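Circuit Event Operations - Unit 4 Handout
Building a race weekend timetable

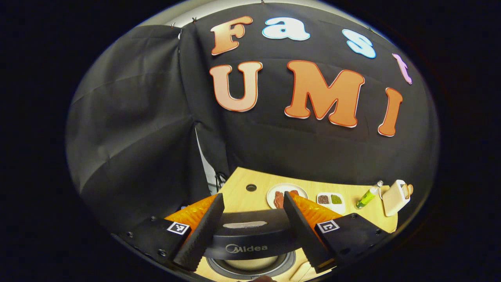
Photo: Fonley course materials

These notes go with the fourth session and should be read before the timetable exercise. They cover how a one-day or two-day club race meeting is put together on paper, from the first list of classes to the version that is printed in the final instructions. Rules on licences and medical cover were dealt with in Unit 3 and are only mentioned where they affect the clock.

4.1 Where the timetable starts

A timetable starts with three fixed points: the earliest time engines may be run, the latest time they may be run, and the length of the lunch stop. At most permanent circuits the first two are set by a planning agreement and the organising club has no say in them. The lunch stop is usually agreed with the marshals' representative. Anything less than 45 minutes is poor practice on a full day, since the posts furthest from the paddock lose a good part of the break in travel.

Everything else has to fit between these points. If it does not fit, a class has to be dropped, a race shortened or a second day booked. It is a common mistake to start from the list of classes and hope that the hours will stretch.

4.2 Track time and clock time

Students often confuse the length of a race with the length of the slot it needs. A ten-lap race at a short circuit may last twelve minutes, but its slot also has to hold:

cars leaving the assembly area
the green flag lap or formation lap
gridding and the start procedure
the race itself
the slowing-down lap
recovery of any stopped cars
post reports to race control

For the exercise, allow 13 minutes on top of the race for a standing start and 10 minutes for a rolling start. Your own club may use different figures. The point is to choose one figure and use it for every race, so that the delays on the day can be compared fairly with the plan.

Qualifying is simpler. There is no gridding and the cars can be released from the pit lane as soon as the previous session is clear. Allow 5 minutes on top of the session.

4.3 Worked example: the Bratix meeting

Bratix is the circuit used in all the exercises on this course. Its details are in the circuit sheet given out in Unit 1, but the ones that matter here are:

Lap length: 2,000 metres
Engines permitted: 9.00 am to 6.00 pm
Lunch: 1 hour
Classes entered: 6
Races per class: 2
Total entry: 176 cars

Each class has one qualifying session of 15 minutes. With the 5-minute allowance, each session takes 20 minutes, so qualifying for all six classes takes two hours. A 9.00 am start gives a finish at 11.00 am.

There are twelve races. If each lasts 15 minutes and has a rolling start, each slot is 25 minutes and the races take five hours in all. Adding the two hours of qualifying and one hour of lunch gives eight hours. The permitted day is nine hours, so the meeting fits with one hour to spare.

Now change the rolling starts to standing starts. Each slot becomes 28 minutes and the races take five hours and 36 minutes. The spare time falls to 24 minutes. One serious stoppage would use all of it. The meeting still fits on paper, but a careful clerk would want to shorten the races or move one class to another date.

4.4 Spare time and where to put it

Spare time should not all be left at the end of the day. If it is, every delay in the morning is passed on to every later race, and competitors have no reliable time to work to. Put some of it before lunch, some in the middle of the afternoon and the rest at the end.

For the rolling start version of the Bratix meeting, a sensible split is 15 minutes before lunch, 15 minutes in mid-afternoon and 30 minutes at the end. Do not show the spare time in the published timetable as a gap. Competitors will treat it as a rest and some will not be ready if the meeting is running to time. Show it in the officials' copy only, and print the usual note in the other one that times are approximate and that drivers must listen for paddock calls.

4.5 Order of classes

Several things decide the order.

Time between sessions. A driver needs time to return to the paddock, check the car, refuel and get back to assembly. The usual aim is 90 minutes between qualifying and the first race, and longer between the first race and the second. The class that qualifies last should therefore not race first.

Shared drivers. Some drivers enter two classes. Check the entry list for these before fixing the order. If two classes share several drivers, keep at least one other class between them - two is better.

Track surface. Classes on soft tyres leave rubber down, and older cars tend to drop oil. Many clubs run the older cars late in a block for this reason. It is a preference and can be given up if the other points need it.

Noise. Where a circuit has a limit on the loudest cars, that class normally runs in the middle of the day. Check the circuit sheet.

Grid size. Bratix allows 30 cars in a race. With 176 cars across six classes the average is just over 29, so the meeting is close to full and at least one class may be over the limit. An oversubscribed class either has reserves or is split, and a split adds two races to the day. Settle this before drawing up the order.

4.6 Scrutineering and signing on

These have their own timetable and it must agree with the track one. Work backwards from qualifying. A car should be through scrutineering at least 30 minutes before its session is called. If the bay can handle 24 cars an hour with one team, a class of 30 takes an hour and a quarter.

With 176 cars and one team, scrutineering would take more than seven hours. Two teams bring this down to three hours and 40 minutes. The last class qualifies at 10.40 am, so its cars must be finished by 10.10 am, and scrutineering would have to open at 6.30 am. Most clubs in this position open the bay on the evening before as well. Plirkiner, the club in our case study, does this for any entry above 120 and asks the first two classes to come in the evening if they can.

4.7 When the day goes wrong

The clerk of the course has a short list of choices when time is lost. They are given here in the order in which they are normally used.

1. Use the spare time nearest to the delay.
2. Cut the turnaround between races by calling the next class to assembly early.
3. Shorten the remaining races by the same amount.
4. Shorten the lunch stop, with the agreement of the chief marshal.
5. Cancel or merge races.

Shortening only one class's race is allowed under most regulations but causes complaints. Sharing the loss across all the remaining races is easier to defend. Whatever is decided must be put in a signed bulletin, with the time written on it, and read out over the paddock speakers. A decision that is only passed on by word of mouth is very hard to rely on if there is a protest.

4.8 Exercise

Work in pairs. Use the Bratix circuit sheet and the Plirkiner entry list.

a) Draw up a full timetable with rolling starts for the three largest classes and standing starts for the others. Show both the published copy and the officials' copy.

b) A stoppage in the second race costs 35 minutes. Mark up your officials' copy to show how the day recovers, and write the bulletin.

c) The circuit tells you in May that engines must now stop at 5.30 pm. Say what you would change and what you would tell competitors.

Bring two printed copies to the next session. Timetables should fit on one side of A4 and use the 12-hour clock, as in these notes.

Reading: Đặng, Planning the Club Meeting, chapter on timetables. The section on endurance races can be left until Unit 6.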